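Desk and Workstation Check, Tritcombe Building, Room 14
Wed 12 August — posted by the Tarkdale floor safety rep

Chairs: PASS. One squeaks. Squeaking is not a hazard under the current form, I looked.

Cables: PASS, after a word.

Table edges: PASS. Rounded, so hips are safe until December, when the form gets revised.

Mouse and pad: PASS with comment. The form wants a "flat, regular mousing surface." The pad is cut in the outline of a furry animal, stripes and all. Flat, yes. Regular, I leave to the auditors.
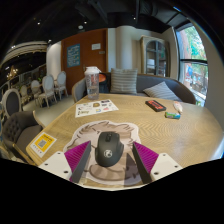 Drinks: ADVISORY. Clear bottle, white lid, far edge of the table. Lid is on, so no points lost, but move it in a bit before it meets the floor.

Loose paper: ADVISORY. One sheet of stickers, one yellow and white card with a QR code. Find them a drawer. Stickers do not go on the fire extinguisher — see last year.

Next check in 23 days. Bring your own pen.

Comments (2)

olszewski_desk: My pad at home is a rectangle and my wrist still hurts. Make of that what you will.

votus2ndfloor: Can the squeaky chair be upgraded to a hazard if I say please?

Facilities desk, ext. 3269 | © Tarkdale | Back to top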